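Pinça manual Dirnholm D-16 -- almofadas revistas

Referência: D-16 / almofadas azuis série 2
Fabricante: Dirnholm
Distribuição e assistência: Pimentel
Disponibilidade: em stock, com almofadas novas já montadas

A D-16 é a pinça de mão que mais gostamos de ter na bancada. Duas garras negras com recortes, almofadas azuis nas pontas e uma articulação tão suave que se aprende a usar em poucos minutos. Serve para gravar demonstrações de manipulação de roupa e depois passar o mesmo gesto ao braço Ovska, que aceita a mesma ponta sem adaptador. Quem já tentou ensinar um robô a dobrar uma camisola sabe o gosto que dá ver a bainha subir direita!

Aviso sobre as unidades vendidas até março

As primeiras almofadas tinham um defeito e queremos que fique bem explicado nesta página. A colagem da almofada esquerda cedia com o uso e a peça rodava ligeiramente na ponta da garra. O resultado era uma pega torta: o tecido liso escorregava para um lado e, nas bainhas grossas, a borda metálica do suporte ficava exposta. Tivemos malhas puxadas, uma gola descosida e, num caso, um beliscão feio no dedo de quem segurava a peça.

O nosso ensaio repetiu o fecho sobre algodão dobrado e a primeira almofada soltou-se ao fim de 241 ciclos. Esperávamos muito mais. Das 29 unidades que voltaram para inspeção, 16 tinham já folga visível na almofada esquerda -- algumas sem que o utilizador tivesse dado por nada.

O que mudou na série 2

A almofada passou a encaixar num rebordo, além de ser colada. O suporte perdeu a aresta viva. O curso da garra tem agora um batente que impede o fecho total em vazio, e a mola é mais branda. Repetimos o ensaio até 400 ciclos por unidade e nenhuma almofada rodou. Estamos mesmo contentes com esta versão, sobretudo em peças com várias camadas, onde a antiga falhava mais.

Como verificar a sua pinça

Feche as garras devagar sobre um pano dobrado e olhe para as almofadas de frente. As duas devem assentar por igual. Empurre cada uma com a unha, de lado: se mexer, pare de usar a pinça e peça o conjunto de substituição. Não volte a colar em casa, a cola comum endurece e estala.
Se a pinça estiver montada no Ovska, desligue primeiro o braço e só depois toque nas garras.

Substituição

O conjunto é gratuito para todas as unidades da série 1, com ou sem fatura. Inclui as duas almofadas, os suportes e a mola nova. A troca faz-se com uma chave pequena, ou então na oficina da Pimentel, em Diltum, onde também se afina o batente.

Acessórios compatíveis: punho curto, estojo rígido, almofadas avulsas (par).

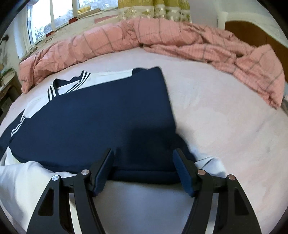
Pega na bainha de uma peça azul-marinho com a pinça de mão.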